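Household chore robots

A household chore robot is a machine meant to do the small jobs people do with their hands at home - clearing a table, folding towels, putting cups away. I've followed the field for years, and my short answer to "can they do it yet?" is: some of it, slowly, on a good day.

Background

The early Zelard arms could only repeat moves they'd been taught. The Paju line came next and learned from practice runs, 2,000 of them for a single chore.

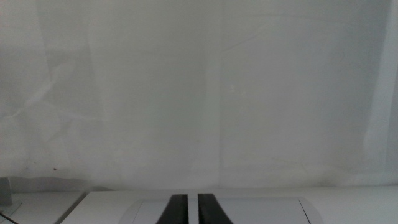 Cloth is still the part I find most fun to read about! A shirt never lands the same way twice, so the machine can't lean on a stored shape the way it can with a box. Even a plain sheet hanging straight down has creases running every which way, and a wrinkle and a real edge can look an awful lot alike from up close, with two gripper fingers waiting at the bottom of the view. The folks at Dindia spent 200 hours on towels alone, and I don't blame them.

Hard objects go better. A cup holds its shape, so most of the trouble is in picking a spot to grab and setting it down gently. A blue cup on a white table is about as friendly as it gets, though a flat gray disc lying nearby is harder, with so little edge to get hold of.

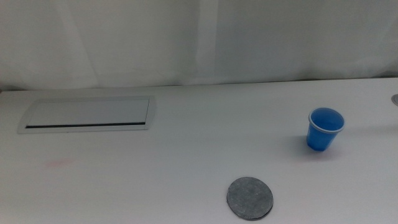
Shop floors

Work benches are kinder than kitchens, in my view. Parts show up in the same place and the lights stay put. Ernix ran 770 sorting shifts with 2 arms on one bench, and a person still came by to restock the bins.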